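Section 9. Setting up the Allon benchtop water filter

Read the whole section first. Then do it. Most of the calls we get are from step 4 being skipped.

Before you start

You need a clean tea towel, a jug, and a sink with a threaded tap. If your tap has no thread, stop and get the Dimia adapter (sold separately, fits most kitchen mixers). Don't force the hose on. Pull-out spray taps are not suitable, with or without the adapter.

Cold water only. Hot water ruins the cartridge and the warranty doesn't cover it.

Fitting the cartridge

1. Turn the tap off. Put the plug in the sink so you don't lose a washer down it.

2. Unscrew the filter lid anticlockwise. Stiff the first time. Use the tea towel for grip, not pliers.

3. Take the cartridge out of its wrapper. Leave the wrapper on until now, not the night before.

4. Pull the sticker off the bottom of the cartridge. The water can't get through with it on.

5. Drop the cartridge in, sticker end down, and push untill it seats. Should sit level with the inner ring.

6. Check the black O-ring is in its groove and not twisted. Wipe off any grit.

7. Lid back on, hand tight. Stop there.

CAUTION: Overtightening cracks the collar. A cracked collar will drip slowly at first and then let go all at once, usually when you're out. Replace it, don't glue it.

Connecting to the tap

8. Unscrew the aerator from your tap. Keep it somewhere, you'll want it if you move house.

9. Screw the diverter on by hand. White washer goes between diverter and tap, flat side up.

10. Push both hoses in until they click. Tug each one. If it comes out it wasn't in.

11. Lever to FILTER. Open the tap slowly, half way at most.

Note: Grey or cloudy water at first is normal. Carbon dust, harmless, but don't drink it. Run 12 litres through and tip it on the garden. Indoor plants fine too.

Note: Low flow? Check step 4. Then check for a kink behind the unit.

Looking after it

Cartridge lasts 700 litres or one year, whichever comes first. Write the month on the label when you fit it (April, say) and stick it on the back where it stays dry. The unit doesn't have a counter or a light, so the label is all you've got.

Away for more than 2 days: turn the lever to TAP and close the tap before you go. When you're back, run a jugful through and tip it out.

Away for longer than a month: take the cartridge out and bin it. Leave the housing open to dry. Start from step 1 with a new one.

Cleaning: warm soapy water on the outside, soft cloth. No bleach, no scourers, no dishwasher. Rinse the housing with plain water at each cartridge change.

CAUTION: Don't let the unit freeze. If it lives in a caravan or a shed, drain it before winter and bring the cartridge inside. Throw out any cartidge that has frozen, even if it looks fine.

Spare washers, O-rings and collars: see Section 12. Quote the part code moulded under the base, not the one on the box.
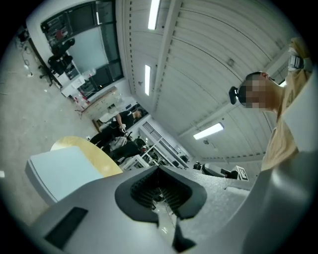
Grey housing and black jaw, close up.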